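Storing Fresh Fruit at Home: A Guide for Households
Terasley Community Kitchen Program
Prepared by Audrey-Anne Melnyk
Updated September 25, 2020

Fruit keeps longer when each kind is stored according to its needs. The steps below apply to a household that shops once a week and has a standard refrigerator and one open shelf or counter.
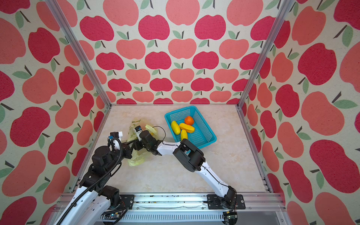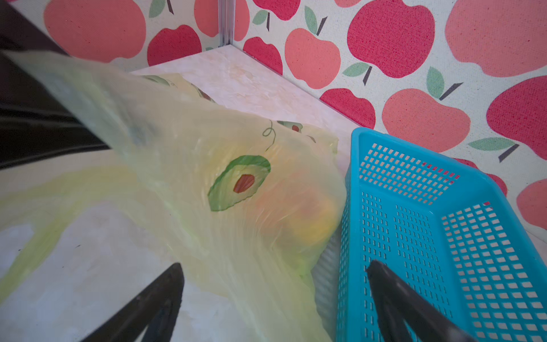
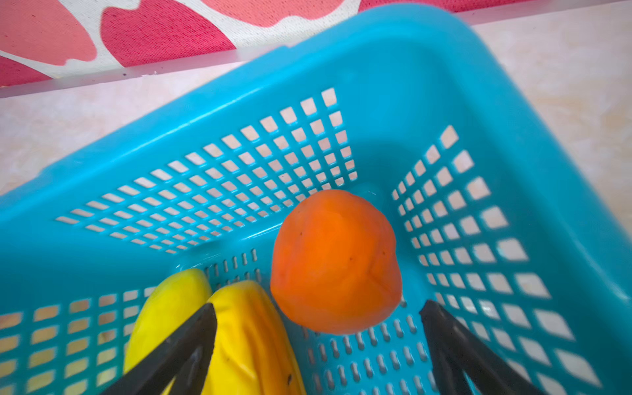
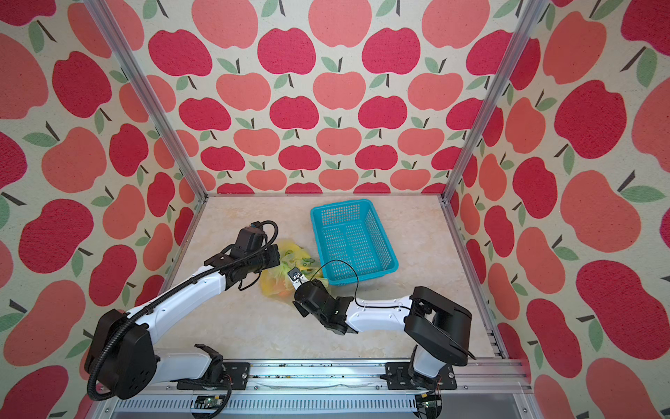

Step 1. Sort before storing
Empty all shopping bags as soon as you return home. Set aside any fruit that is bruised, split or soft and plan to eat it within 2 days. Fruit with visible mold should be discarded.

Step 2. Separate fruit that ripens quickly
Apples, bananas and ripe avocados give off ethylene, a natural gas that speeds the ripening of fruit nearby. Keep them apart from kiwis and leafy vegetables. Firm avocados may be placed beside bananas when they are needed sooner.

Step 3. Choose the proper location
Bananas belong at room temperature, out of direct sun. Oranges may stay on the counter for roughly 5 days and should then be moved to the refrigerator. Apples keep best in the crisper drawer. Ripe avocados may also be refrigerated, whole and uncut.

Step 4. Allow air to move
Use open baskets or bowls, and do not stack soft fruit more than two layers deep. Sealed plastic bags hold moisture and should be opened or removed.

Step 5. Wash only before use
Rinse fruit under cool running water just before it is eaten or cut. Soap is not recommended. Cut fruit should be covered and refrigerated promptly.

Step 6. Label and rotate
Mark the purchase date on a strip of tape and place newer fruit behind older fruit. Bernadette Delaunay of the Pridel office can supply printed labels in sheets of 18. Requests for the April workshop on freezing and drying fruit should be sent to the same office.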